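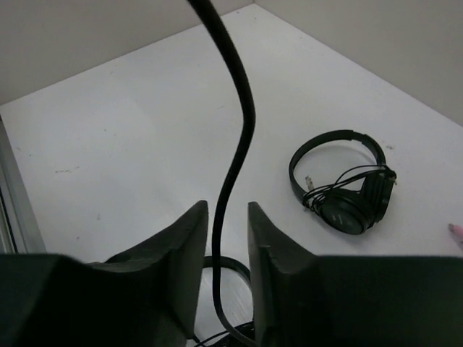 Notebook, cell 2 (Kollano bench)
October 14, 2024

Good day on the cell! Līga and I finally got through the whole list we'd been putting off. Started with the fingers. Pulled all of them, wiped the pads with isopropyl, checked for nicks at the tips, and swapped one set for the new print from Zurkell. The new ones close flush all the way down, and I love how they grab thin cord. The old set left a gap you could slide a business card into.

Then gripper zero. Close fully, read the offset, write it to the config, power cycle, read it again. Left was off by 6 counts, right by 2. Both sit at zero now. Raimonds, the new values are in the Tindeck config and the old ones are commented out underneath, please leave them there for a week.

Wiped the tabletop too. The scuffs don't come out and I've stopped trying.
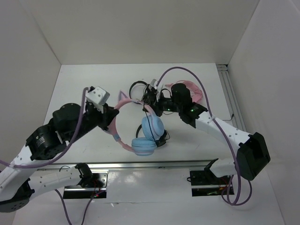 Siliņa Manipulation Lab, Cell Maintenance

Headphones are back as the check task, and I'm so glad. Cord, hard shell, hinge and soft bits in one object, so if a finger or a zero is bad you find out fast. Pink pair with the blue cups and the cat ears is my favorite for this, the cups give the jaws a nice round thing to close on.

Things to watch on the arms:
- Purple cables. Leave a generous loop at each base and run the gripper through full wrist roll before tying anything down. I tied the right one too short the first time and had to cut it loose (sorry, Sarmīte, that was your last good tie).
- Mounting plate screws. Went round both plates with the hex key. One on the left took a quarter turn, the rest were tight.
- LEDs. Look at the gripper lights before you start a run, it takes a second and saves a restart.

Speed is at 40 percent for now. Wrist servo on the right hums a bit when it holds a pose, so I ordered a spare from Ankica's list. If it gets louder, stop and swap it.

Next: redo the wrist camera focus, and label the power supplies, please, before February!

Questions about this cell: ask Ülle Kivi
Search this notebook
Back to top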